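Drevusthorpe Household Records Project
Progress report to the Caldeira Fund, second reporting period
Thu 17 February
Prepared by Benvinda Louro, Project Manager

1. Purpose of the grant

The grant supports the sorting, listing and rehousing of the household and trade papers left to the town of Drevusthorpe by the Grulter family. The papers include rent books, letters, seed orders and wage sheets. When the project began, none of them could be requested by the public, and the only guide was a handwritten list that stopped partway through the letter M.

2. Work completed

The award covers the listing of 1,000 items. At the close of this period, 609 had been listed and given a permanent number. The rent books are finished. The letters are well advanced, although the German correspondence has been set aside until a reader can be found for the older handwriting.

A total of 24 rent books needed repair to their spines. The work was carried out by Sirkotow Bindery under the terms agreed in July, and all of the volumes have been returned. Two still have loose end papers, and the bindery has agreed to correct these at no charge.

3. Storage and security

The Fund asked for a short account of how the papers are kept outside working hours. Storage units holding unlisted material are now locked at the end of each day, and keys are signed for in a register held by the project office. The register was checked twice during the period and no entries were missing.

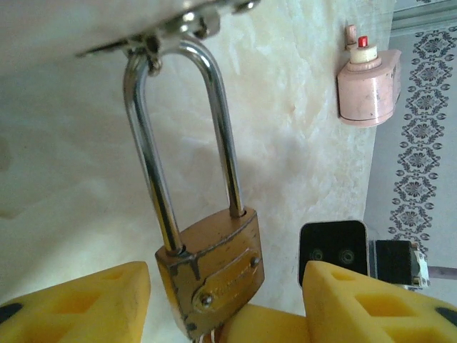
Figure 1. Brass padlock and hasp.

Humidity readings stayed within the agreed limits except for one weekend, when the heating failed. The papers were inspected on the following Monday and no damage was recorded.

4. Public access

The first public reading day was held at the town library and drew more visitors than the room could seat. Valter Guerreiro, who leads the listing work, gave a talk on the wage sheets – several families present were able to find the names of grandparents. A printed guide to the rent books has been issued in an edition of 200 copies.

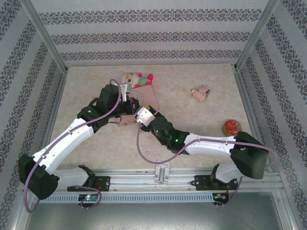

Figure 2. Patterned wall covering and marble-patterned floor.

5. Budget

Spending is within the approved total. Box and folder costs were higher than planned, and the difference has been met from the travel line – no further transfer is requested.

6. Next period

The remaining letters will be listed first, followed by the seed orders. We ask the Fund to confirm whether the final report should include the full item list or a summary only.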